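About Sutwood

Home / Prints / Workshops / About us / Find us

Landscape photography, printing and teaching, from two rooms above the old chandlery in Vornden. We take pictures, we print them (ours and other people's) and we run workshops for anyone who'd like to do either. That's the short version. If you only wanted the opening hours they're at the bottom.

This page needed rewriting for ages. The old one still had us at the previous address and mentioned a newsletter we stopped sending. Sorry if you signed up for that.

How it started

Lorcan Tierney had been photographing the coast either side of Vornden for years, mostly in bad weather, mostly for himself. Sold a few prints through the café by the slipway. Then more than a few. He was sending the files off to a lab and getting them back too dark, or too warm, or with the greys gone slightly green, and sending them off again. So he bought a second-hand printer. It took up the whole of the spare bedroom and the cat's chair had to go on the landing.

Dušan Softić came in when the printer wouldn't do what it was told. He'd trained as a lithographer and then spent a long stretch making proofs for art books, so he knew about paper and ink in a way that Lorcan, by his own admission, did not. First print they made together was a picture of a breakwater in fog. Very nearly nothing in it. Eleven tests to get the sky right. We still sell it and it's still the one people stand in front of longest.

The name is from the field behind Lorcan's parents' house. No wood in it that anyone remembers.

What we do now

Prints. There are 232 pictures in the online shop, all made by us and all printed here to order. Coast, moorland, a lot of fog, some Finland, a small set of industrial things from the quarry road that we keep meaning to add to. Open editions for the small sizes, limited for the large ones. Once a large one has gone it's gone, we don't bring it back in a "new format" two years later.

Printing for other people. You send a file, we look at it on a proper screen, we ring you if something's off. Then a test strip in the post, then the real thing. Slower than the online labs and costs more. Quite a lot of our customers are photographers getting ready for a show who have already been disapointed once.

Framing, sort of. We mount, and we'll do plain frames up to the second largest size. For anything fancier we'll send you to someone who does it all day.

Workshops. See further down.

What we don't do – weddings, passport photos, portraits of dogs. We've nothing against dogs. There's a good portrait studio on Bridge Street and they're nicer about it than we'd be.

The kind of pictures

People ask what our "style" is and we're bad at answering. Quiet, I suppose. Lorcan tends to turn up at a famous view and photograph the wall of the car park. There's a whole set from Koivisto, where he went for the lake and the islands and came home with 317 frames of reed beds and one of the lake. The reed beds did make a lovely set of eight in the end. The lake one is in Dušan's kitchen.

We like flat light. We like patience too, although not all of us have it. Remigiusz will happily sit behind a tripod from four in the morning with a flask, waiting for a cloud to shift. Lorcan walks off after ten minutes and finds something else. Both ways work, and if you come on a course you'll see both and can pick.

We aren't fussy about cameras either. Some of the pictures in the shop were made on large format film and some on a compact with a dent in it. We don't say which unless you ask.

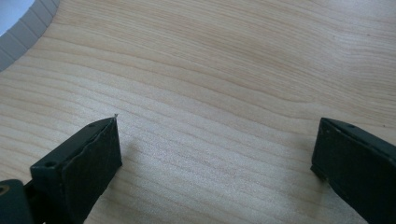 Pale wood grain, close up.

Paper and ink

Most of what leaves here is on one of two papers. A smooth cotton rag, matt, for the fog and the reeds and anything where the lights need to hang on by their fingernails. And Irniline, a baryta with a bit of a sheen, for the darker work. Dušan would print everything on the cotton. Lorcan would print everything on Irniline. We've agreed to differ and the customer decides, with a sample pack to help. Sample packs are free if you collect, postage only if you don't.

Pigment inks throughout. Profiles made here, by us, for each paper, and made again whenever a new batch turns up looking different, as it does. Every print gets a day flat under tissue before it goes anywhere near a tube. We get emails asking if we can skip the day. No.

One thing worth saying about screens. Your phone is bright and paper isn't. A print will nearly always look darker to you than the picture did on the website, at least for the first minute, and then your eye settles. Put it near a window. Leave it a while. If it still looks wrong, ring us and we'll talk it through, and if it IS wrong we'll print it again.

Who's here

Lorcan Tierney. Photographer, founder, packer of parcels. Teaches the field days. Hard to reach by phone when the weather's bad.

Dušan Softić. Runs the print room. If you've had a long, careful email explaining why your shadows are blocked up, it was from him. Teaches the printing weekends.

Remigiusz Walczak. Joined us first as a customer, then a student, then kept fixing the shelves. Photographs the moor, at night when he can. Looks after the darkroom and the film courses. Four of his pictures are in the shop now and we'd like more off him.

Cathal Rafferty. Orders, invoices, schools, the website. Doesn't take photographs and says it's a relief to have someone in the building who doesn't. Email him for anything with a date or a price in it.

Tomás Conneely. Works with us in the autumn and spring, when the courses are busy. Knows every path and gate on this bit of the coast, and which ones flood. His own pictures are nearly all of boats out of the water, and there's a book of them on the way – slow going but on the way.

Workshops and courses

Groups of five, no more. We tried eight once, on the headland, and half of them spent the morning waiting for somebody else to get out of their shot.

Field days. Start early, earlier than you'd like, meeting at the harbour. Walk out, photograph, come back for soup, look at what everyone's got. The looking is the useful bit. Bring boots and a spare layer, and whatever camera you've got already. Please don't buy one specially.

Printing weekends. Two days in the print room with Dušan. Bring ten files you care about and expect to print three. You'll go home with the three, and the tests, which people often end up liking just as much.

Film and darkroom. Black and white only, evenings, over five weeks. Remigiusz supplies the chemistry and an apron. The apron is not optional, he has seen things happen to jumpers.

One to one. An afternoon with any of us, for a portfolio or a show you're stuck on. Sequencing mostly. A lot of prints on a big table and shuffling them about.

Dates for the next lot go up in October. They fill up fairly fast, so if you want a particular one drop Cathal a line and he'll put you on the list. No deposit till it's confirmed. If we cancel for wind you get all your money back or another date, up to you. We do not cancel for rain.

Schools

We take groups from the secondary schools in and near Vornden, in the print room and out on the shore. Costs them the materials and the bus. Pinhole cameras with the younger ones, and proper printing with the ones doing an exam. Teachers, please get in touch a term ahead if you can. Cathal has the paperwork and all the risk assesments ready to send.

The wall

There's one long wall at the top of the stairs and we hang other people's work on it. Changes every couple of months. Anyone local can ask, students included. We print it at cost, you keep what you sell. We don't look for a theme or a statement – just a group of pictures that sit together. Send ten small jpegs and a line or two about them. We do reply to everyone but it can take a while, particularly before Christmas, when the tubes take over.

Questions we get a lot

Can I buy a file instead of a print? No, sorry.

Can I use a picture on my album cover / book / beer? Maybe. Ask. We've said yes more often than no.

Will you tell me where it was taken? Usually. A couple of places have got ground-nesting birds and we keep those to ourselves.

Do you sell frames on their own? No.

Do you post abroad? Yes, unframed only. Customs charges are yours to pay and we can't guess them for you.

Is there a lift? There isn't, and the stairs are steep. If that's a problem ring first and we'll bring prints down to the café, we do it often and it's no bother.

Visiting

Through the blue door beside the chandlery, up both flights. Open from ten till four most weekdays, and later on darkroom evenings. If the door's locked during those hours we're probably out on the shore or at the post office, so ring the number on the door. Parking at the harbour is free after six and a nuisance before.

Prints not on the wall are in the plan chest. Ask and we'll get them out. Clean hands please.

Sutwood, above the Old Chandlery, Harbour Row, Vornden

Back to top
Terms and delivery
Gift vouchers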